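TX 339 Textile Care and Fiber Behavior
Unit 6 handout: Wrinkling, creasing and recovery
Westance Technical College

6.1 Scope

This unit covers why fabric wrinkles, how wrinkle recovery is measured, and what storage does to a garment over time. Shrinkage was covered in Unit 5 and is mentioned only where it affects the test results. Bring the Unit 4 fiber table to class; the regain values are needed for Problem 2.

6.2 Bending a fiber

When a fabric is folded, each fiber at the fold is bent. The outer side of the fiber is stretched and the inner side is compressed. If the strain is small, the fiber springs back when the load is removed. If the strain is larger, or if the load is held long enough, the chain molecules inside the fiber slip past one another and settle in new positions. The bend then stays.

In cotton and linen, neighboring chains are held together by hydrogen bonds. These bonds are weak one at a time and break easily when water is present. Water molecules get between the chains in the less ordered regions, the chains move, and new bonds form in the bent shape as the fiber dries. A damp cotton shirt left in a heap therefore holds a sharper crease than a dry one under the same load.

Polyester takes up very little water and its chains are locked in place at room temperature. It wrinkles mainly when it is bent above its glass transition temperature and cooled in that state. Wool recovers well when dry, but loses much of that recovery at high humidity.

6.3 Yarn and weave

Fiber type does not settle the matter alone. A tightly twisted yarn gives its fibers little room to move, so the strain at a fold is higher. A plain weave has the most crossing points per unit area and wrinkles more than a twill or satin of the same yarn. Knits recover well, as the loops can change shape before the fibers are bent sharply.

6.4 Load and time in storage

A garment in a pile carries the weight of everything on top of it. Folds near the bottom of the pile are pressed harder than folds near the top, and irregular folds give small areas of high pressure where several layers cross.
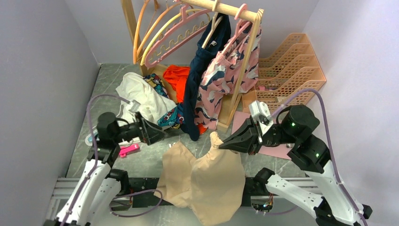
Figure 6.1. Clothing in a pile on a gray marble-patterned surface.

Most of the set takes place early. Recovery falls quickly in the first hours under load and then levels off, so a second week in the pile adds little to the first. Rolled garments are bent to a larger radius than folded ones and show fewer sharp lines, although broad curvature may remain in heavy fabrics.

6.5 Measuring recovery

The class uses the recovery angle method. A small strip is folded end to end, held under a fixed load for a fixed time, released, and allowed to open. The angle between the two legs is read after the recovery period. A perfect result is 180 degrees.

Warp and filling strips are tested separately and the two averages are added. A sum near 300 degrees is very good for a finished cotton. Untreated cotton falls well below this. Condition all strips before testing, handle them with tweezers, and record whether each was folded face to face or back to back.

The Munasinghe data set, posted on the course page, has nearly 400 strip readings. Exclude any reading with no humidity value.

6.6 Problems

1. Explain why steam removes a wrinkle from cotton faster than dry heat at the same temperature.

2. Using the Unit 4 table, rank cotton, wool and polyester by moisture regain and predict the order of their recovery angles at high humidity. State one case where the ranking fails.

3. From the Munasinghe data, plot recovery angle against time under load for the plain weave samples. Mark the point where the curve levels off.

Problem sets are due in the Pavdale lab tray by April 29, 2025. Late work is marked down 2 points per day.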